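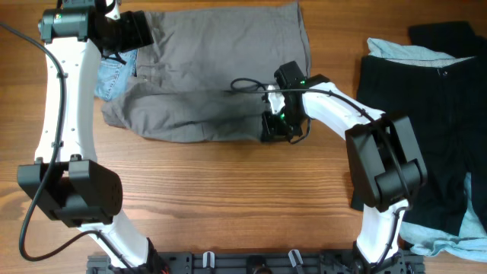
A grey garment, partly folded, on a wooden table.

The long life of a plain jumper

Clothes used to be expensive, and people treated them accordingly. In Trellthorpe, where the last knitwear mill closed its gates a generation ago, there are still houses with a mending drawer in the kitchen. It holds darning wool on cards, a tin of odd buttons and a wooden mushroom for stretching a heel over. Most of these drawers were inherited. Fewer are in regular use, though that has begun to change.

The repair room on Mill Street opened in January in what had been a shoe shop. It charges by the job and has a waiting list. In its first months it took in 233 items, the bulk of them knitwear, followed by work trousers and children's coats. Moth holes are the most common fault. Worn elbows come next, then cuffs, then seams that have given way under the arm.

Moths get most of the blame, but a good deal of the damage starts with storage. A jumper put away after one or two wears carries traces of skin and food, and the larvae go for those places first. Washing before storing does more good than cedar balls. So does folding. Knitted cloth stretches under its own weight, and a heavy jumper left on a hanger over a winter will grow at the hem and develop two small peaks at the shoulders. Steam will bring some of that back. It will not bring back all of it.

The folding itself matters less than people think. Flat on a table, sleeves in, bottom up to meet the neck, and into a drawer with nothing heavy on top. The shops fold around a board so that every pile matches, and there is no need for that at home. What does help is refolding now and then along different lines, as a crease left in one place for years will wear thin and eventually split.

Washing is where opinions divide. The older advice in Trellthorpe was soap flakes, cool water and a towel to roll the thing up in. Modern machines have a wool cycle which is gentle enough for most knits, provided the spin is kept low. The real harm is done by sudden changes of temperature and by rubbing. Tumble dryers account for most of the felted jumpers that come over the counter at Mill Street, and there is very little to be done for those except cut them up for patches.

The port of Lunness, further up the coast, has gone about things another way. A market hall there has been given over to second-hand clothing on Saturdays, and stallholders must mend before they sell. The rule was unpopular to begin with. Traders complained that buyers would not pay for the work, and for the cheapest garments they were right. For coats and good knitwear the prices have held up. The hall now has almost 300 regular customers on its mailing list, many of whom come in from the villages.

Neither place will make much difference to the amount of clothing thrown away. The cost of an hour's darning is more than the cost of a new acrylic pullover, and that sum will not change soon. Those who pay for repairs tend to be attached to the thing in question, or to have bought it at a price that makes mending sensible.

Trellthorpe's evening class in darning runs for five weeks and starts with socks. Learners bring their own, clean. By the third week they move on to elbows, and in the last one they are shown how to pick up a dropped stitch in a machine-made knit, a job that needs a fine hook, a strong lamp and a fair amount of patience. Places for the autumn go on sale at the Mill Street counter in August.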